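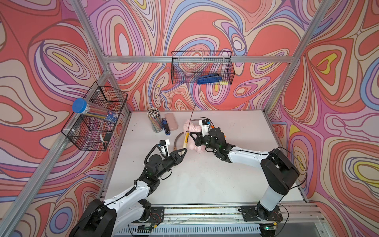 Projektbericht: Wirken gemusterte Wände auf die Konzentration?
Seminar Umweltpsychologie, Sommersemester, abgegeben am Montag, 8. Juli 2019

1. Ausgangspunkt

In Ratgebern zur Bürogestaltung steht seit Jahren, dass kräftige Farben und unruhige Muster ablenken, während gedeckte Töne die Konzentration fördern. Manche Anbieter behaupten das Gegenteil und verkaufen entsprechend bunte Tapeten. Der Prospekt der Firma Arero verspricht für die Wandserie Hondine eine »spürbar wachere Arbeitsatmosphäre«. Eine Quelle dafür haben wir im Prospekt nicht gefunden, und auf unsere Anfrage im März kam eine Broschüre mit demselben Satz.

Unsere Frage war bescheiden: Lässt sich bei einer einfachen Leseaufgabe überhaupt ein Unterschied messen, wenn nur die Wand ausgetauscht wird?

2. Vorgehen

Wir haben im Lernzentrum Badent 3 gleich große Arbeitskabinen genutzt. Eine blieb weiß, eine wurde hellgrau bespannt, die dritte bekam eine Stoffbahn mit großen, geschwungenen Farbbändern. Die Teilnehmenden lasen einen Sachtext über Binnenschifffahrt und strichen darin alle Wörter mit doppeltem Konsonanten an. Gewertet wurden Zeit und Fehler. Insgesamt lagen am Ende 855 ausgefüllte Bögen vor, von denen 400 aus der Vorlesung für Erstsemester stammen. Diese Gruppe bekam Teilnahmepunkte, die anderen nicht – ein Umstand, den wir zu spät als Problem erkannt haben.

Die Beleuchtung war in allen Kabinen gleich, die Geräuschkulisse leider nicht. Die bunte Kabine lag neben dem Kopierraum.

3. Ergebnisse

Die mittlere Bearbeitungszeit unterschied sich zwischen den Kabinen kaum. In der bunten Kabine wurden etwas mehr Fehler gemacht, aber der Abstand verschwindet fast vollständig, sobald man nur die Vormittagstermine betrachtet, an denen wenig kopiert wurde. Gefragt, wie gut sie sich konzentrieren konnten, gaben die Leute in der bunten Kabine deutlich schlechtere Noten. Sie fühlten sich also abgelenkt, ohne dass die Bögen dies klar belegen.

4. Einordnung

Die oft zitierte Cosgrove-Übersicht kommt zu einem kräftigeren Ergebnis. Beim Nachlesen fällt auf, dass dort sehr verschiedene Dinge zusammengeworfen werden: Wandfarbe, Bodenbelag, Pflanzen, sogar die Farbe des Papiers. Wer so sammelt, findet irgendeinen Effekt. Wir halten den Schluss, bunte Wände schadeten der Leistung, für nicht gedeckt. Den umgekehrten Schluss aus dem Prospekt halten wir für Werbung.

Auch unsere eigenen Zahlen sollte man nicht überschätzen. Die Aufgabe dauerte nur wenige Minuten, und was nach einem ganzen Arbeitstag vor so einer Wand passiert, wissen wir nicht. Außerdem war fast allen klar, worum es ging, sobald sie die bunte Kabine betraten.

5. Offene Punkte

Für eine Wiederholung müssten die Kabinen getauscht und die Punkte für alle gleich vergeben werden. Die Stoffbahnen liegen noch im Seminarraum und können dort ausgeliehen werden, die Rohdaten gibt es auf Anfrage beim Lehrstuhl.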